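Flerden Users' Help Site
Setup and Maintenance > Two-arm units > Simulation

Right arm stops short of the shelf in simulation after gripper change

Posted by gisler_cell2
Status: Resolved
Viewed 951 times

Our department maintains one two-arm unit, which is used for placing and retrieving small parts at a cabinet and an adjoining set of shelves. Before any change is made to the physical unit, the movement is first run in the simulated copy of the cell. This has been our standing procedure since the unit was accepted, and we do not intend to depart from it.

In December the grippers on both arms were replaced. The tool entries in the simulation were updated on the same day by the technician on duty. Since that time the left arm has behaved as expected. The right arm, however, ends its reach 12 mm short of the point taught for the lower shelf. The error is the same on every run. No fault is reported, and the log shows the movement as complete.

The following has been checked already:

Joint zero positions on the right arm, against the commissioning sheet.
Position of the shelving model relative to the base of the robot.
Speed setting, which was lowered to 20 percent with no change in the result.
The program itself, which was restored from the copy made before the gripper change.

The view below is taken from the head viewpoint with the arms in the position where the movement ends.
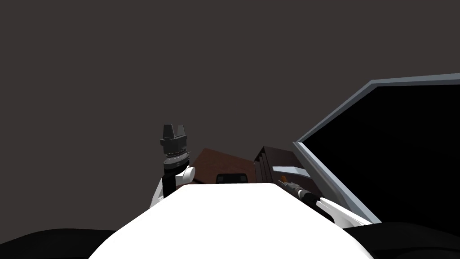
gisler_cell2

The left arm is in its upright waiting position with nothing in the gripper. The right arm is reaching toward the lower portion of the dark shelving, beneath the gray plank. The orange part at the end of the right gripper should be further in at this stage of the program.

We would be grateful for advice on two matters. First, is there a setting other than the tool entry that would shorten the reach of one arm only? Second, is it acceptable to correct the error by moving the taught point, or should the cause be found before the physical unit is released for work? The unit is presently locked out and will remain so until the matter is settled.

2 people have the same problem.

Drirano Service Desk
Marked as the accepted reply

Thank you for the clear account of the steps already taken. An error that is constant, that affects one arm only and that began with a gripper change will in most cases be found in the tool data. We recommend that you look there again before examining anything else, even though the entries were updated.

Please note that each arm has two separate records. The first is the tool entry, which holds the length and weight of the gripper. The second is the mounting record, which holds the thickness of the collar between the wrist and the gripper. When a gripper is exchanged, technicians commonly update the first record and leave the second as it was. If the length you entered was measured from the wrist face and already includes the collar, and the mounting record still contains a collar value, the collar is counted twice. The controller then believes that the tip is further forward than it is, and the arm stops early. The log will show no fault, as the controller considers the point to have been reached.

The procedure is as follows.

Keep the physical unit locked out. All of the steps below are carried out in the simulation.

Open the tool page for the left arm and write down both records. The left arm is working correctly and may serve as your reference, provided that the two grippers are of the same model.

Open the tool page for the right arm and compare. If the lengths agree but the mounting values do not, the fault has been found.

Correct the mounting record, save, and reload the cell. A reload is required. Saving alone changes the stored value but does not change the model that is already running.

Run the movement at low speed and measure the distance between the tip and the taught point. Run it again with the arm approaching from a different starting position. The distance should be zero in both cases, within your usual tolerance.

With regard to your second matter, we advise against moving the taught point. Doing so would hide the error at one shelf and leave it in place at every other position, including the cabinet. The tip would also be wrong whenever the wrist is turned, as the error follows the direction of the tool. A correction that appears sound at the lower shelf could bring the gripper into contact with the panel on the right side of the cell.

Once the simulated movement is correct, transfer the tool data to the controller of the physical unit and carry out a touch check on a fixed pin before normal work begins. The result of the touch check should be entered in the maintenance book for the unit.

grirville_maint

We had something similar and it was the base height. Somebody had lowered the robot in the model. Suggest checking that. We also reinstalled the software, which may or may not have helped.

Drirano Service Desk

A remark on the reply above, for the benefit of later readers. A change in base height would move both arms equally, and the original poster states that the left arm is unaffected. Base height is nevertheless worth confirming where both arms are in error. Reinstallation is not recommended as a first measure, as it removes the stored tool data unless a copy has been exported beforehand.

gisler_cell2

The cause has been confirmed. The mounting record for the right arm still held a value of 12 mm, while the length in the tool entry had been measured from the wrist face with the collar included. On the left arm the mounting record had been set to zero. After correction and a reload, the tip reaches the taught point from both starting positions.

The tool data was transferred on Tuesday and the touch check on the physical unit was within tolerance. The lockout has been removed. Our gripper exchange form has been amended and now has a separate line for the mounting record of each arm, to be signed by the technician who makes the entry.

This topic may be closed.

Topic closed to new replies. Related topics: Exporting tool data before an update. Touch check on a fixed pin. Reload required after change of mounting record.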